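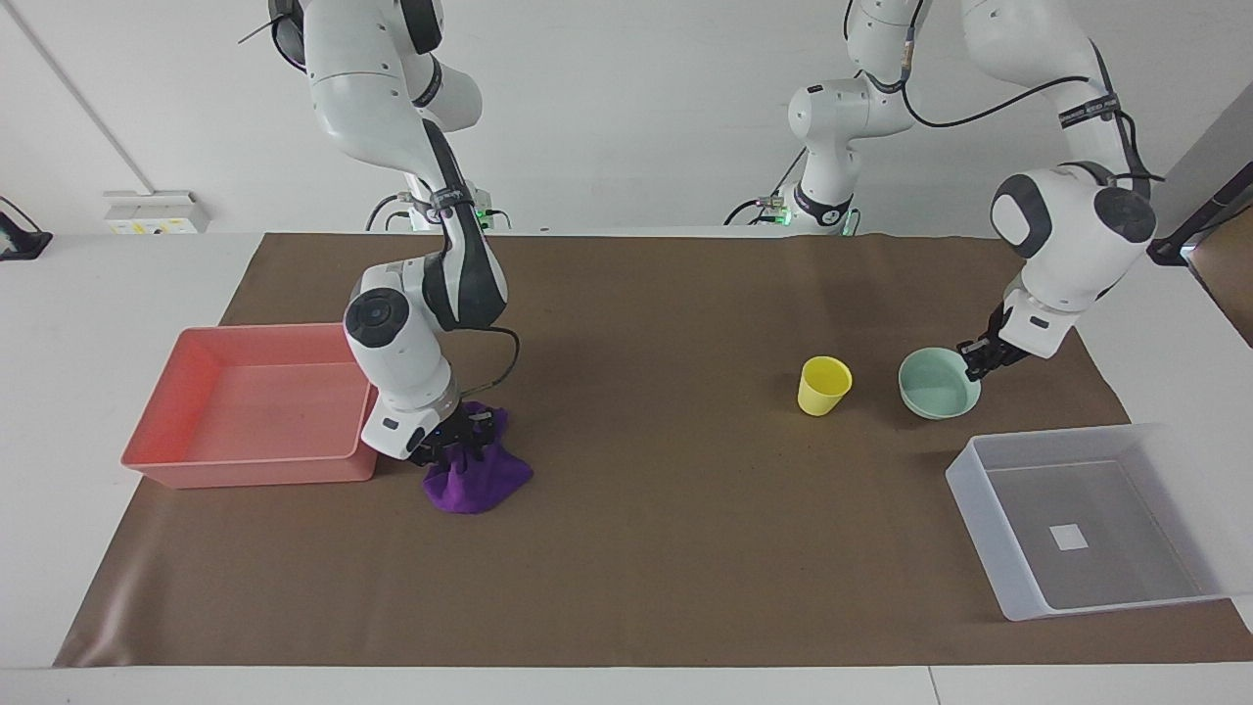 Right gripper on the purple cloth, left gripper at the rim of the bowl.

Teach a two-arm tidy-up: Warnlow Robotics Club
Posted in December by the Drustby build team

This is our favourite first task for new members! Lay the brown mat flat, then put out two trays, a cloth, a bowl and a cup. Set both arms to 20 per cent speed and leave them there until everyone's comfortable.

Start with the cloth. Bring the gripper straight down, press lightly into the folds, close, pause for 300 milliseconds and lift. Soft stuff is great fun - it never bunches up the same way twice.
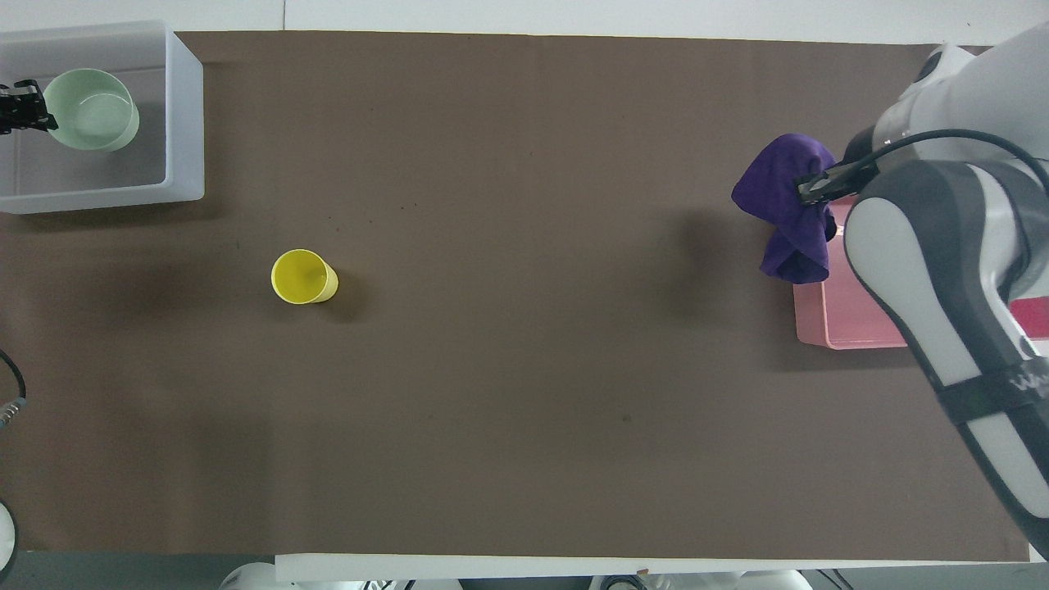
Purple cloth held just over the pink tray, with the bowl in the white one.

Keep the cloth low before you open the gripper. Save each run, and aim for around 70 before you change the layout.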